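Last updated: 5 May 2023

Gripper sim bench, Prirkness peg task

Finally got both hand models loading in the same room, so most of today went to the comparison I've been itching to run since April: the stock Vornlow fingers against the Yau long-link version, same arm, same controller, same peg and block. The wrist camera mount is the same in both configs and I left the lens settings alone.

Started with the long-link hand. The approach is lovely to watch! It comes in low over the wood with the fingers wide open and I can keep the peg in view between the tips almost the whole way, which the old model never let me do. Stopped it just short of the peg to look at the shadows, because they're what upset the pose estimator last month. 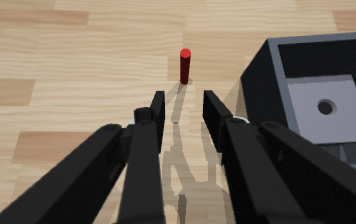

Yau thinks the estimator trouble has less to do with shadows than with the peg being so thin from above, and would like to see the same run with flat lighting before anyone touches the weights. Fair point. Added to the list, and it's a quick one to do.

Controller notes while I remember them. Position mode is fine until contact and then it gets stiff and stupid. Impedance mode with stiffness at 200 is so much nicer, the peg can shift a bit in the fingers and the arm goes with it. Dropped damping twice and went back both times. Above 72 on the damping slider the wrist starts to feel like it's moving through syrup, below that it rings. Leaving it at 72.

Then the second arm. I wanted to know whether its wrist view is any use as an extra camera when it's parked off the table edge looking back across. The angle is steep and there's a lot of floor in it, but the other arm's hand shows up low on the right with the red tips nice and clear against the wood.

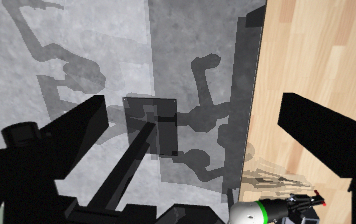
So as a second view it's worth keeping, provided I rotate the parked pose inward a little. At the moment too many pixels go to concrete. I also want to try it with the arm higher, since the fingers take up both sides of the image and there's only so much room left in the middle. Plavura's calibration script handled the extra camera without complaint, which surprised me (very pleasantly, it sulked for an hour over the first one).

Pulled back to the room camera for the carry toward the bin. This is the view I like best for judging the arm, you can see how much elbow it needs to keep the hand pointing down.

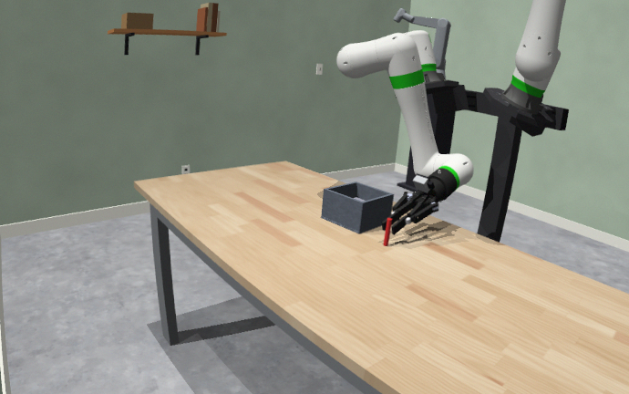 Room camera, left arm with the red peg beside the bin.

Grasp comparison, 3 tries each so don't read much into it. Long-link hand got 2. Stock hand got all of them, but it needs a taller approach and it blocks the hole in the block right when the estimator wants it. I'd still pick the long links for this task, and I think a softer pad would fix the miss, which was plain slip.

Went back to the wrist view last, with the hand backed off toward the near edge of the table, to see how far I can retreat before losing the peg. 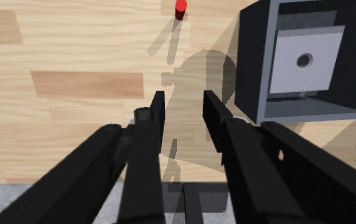

Any further back and the peg is gone off the top, so that's the limit for the start pose unless I tilt the camera up. Tilting costs me some of the fingertips, and I'd like to keep those for the slip check. Maybe a wider lens is the better trade. The hole in the block reads well from back there anyway, good news for the insertion step.

To do:
- flat lighting run, long-link hand
- softer pad friction, repeat the grasps
- parked arm: rotate inward, raise
- wider lens on the left wrist, redo calibration
- save the impedance settings under a sensible name this time

This site uses cookies to keep you signed in. Accept / Manage settings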